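Cornard Home Handling Guide, second edition: a review
By Nadhirah Sumampouw 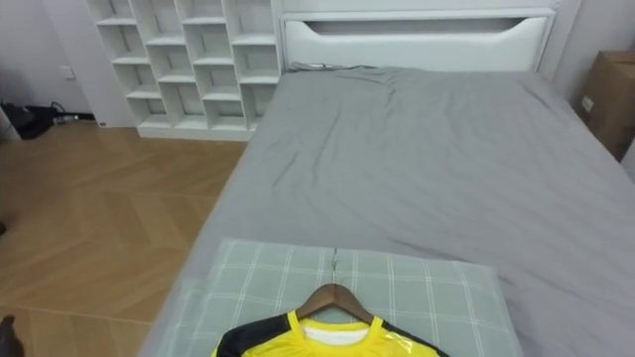

4 min read

I have been putting off this review for most of September, partly because I kept finding another chapter I wanted to try out properly, and partly because I didn't expect to have so much to say about a ring binder. The Cornard guide is a set of good practice rules for people who run robots around the house on soft jobs: laundry, bedding, hanging things up and taking them down again. It costs £199 for the printed binder with the checklist cards, or £255 if you want the wall charts too. That is a fair bit of money for paper, so let me tell you what you get.

The binder runs to 467 pages, and I'll be frank, you won't read them all. The first third is definitions. Stick with it, though, or skip to the tabbed section called Clothing, where the thing really comes alive (as far as a rulebook can!). The chapter on garments on hangers is the best I have come across anywhere. It asks you to treat the hanger and the garment as two separate items, each with its own check, and to write down which one you mean the arm to take hold of before you start. I had always been rather vague about that, and my notes are much better for it.

We tried the chapter with a yellow jersey with black sleeves, on a brown wooden hanger, laid flat on a checked cushion on the bed. The guide likes a patterned surface under a plain garment, and it has a nice page on sheets as well. Wrinkles in a fitted sheet are allowed, you'll be glad to hear, as long as you record them. Metal hooks should point away from the person standing by, and the guide is firm on that one.

Then there is the room check, which is a single card, printed on both sides. Cables come first: anything on the floor, and anything lying along the mattress, which I would never have thought to look at. We had a thin dark one up by the headboard and more trailing on the floor by the shelves, so that was two entries on the card before we had got any further. Boxes beside the bed go on the list too, along with bags and cases, and so do wall outlets near the floor. Botond Magyar, who shares the work with me, finds the card fussy and fills it in with a great deal of sighing. I've grown fond of it. It takes a few minutes, and I like having something to tick while the kettle boils.

Now for the grumbles. The chapter on stopping distances assumes you have a big, square room with the furniture pushed back, and most bedrooms I know are mostly bed. There is a short appendix for smaller spaces, but it sends you back to the main chapter for half its rules, and you end up with two fingers in the binder and a pencil in your teeth. The index is poor as well. "Sleeves" is there, "collars" isn't, and "hooks" sends you to a page on curtain rails.

I'd also have liked more on who is allowed to press stop. The guide says one named person, always, and I can see the thinking, but in our house anyone in the room may do it and I'm not about to change that. Intan Chin, who lent me the first edition, tells me the older wording was looser, and I rather prefer it.

If you already own the Nandar handbook, you may be wondering whether you need both. Nandar is shorter and kinder to beginners, with lovely clear drawings, but it treats clothes as an afterthought — two pages on folding and a paragraph on zips. For kitchens I would still reach for Nandar. For wardrobes and beds, it's Cornard every time.

The checklist cards come in a pack of 200 and are sold separately once you've used them up. They take biro well and felt tip badly. Do ask for the matt ones.

Four stars out of five, with the missing one for the index.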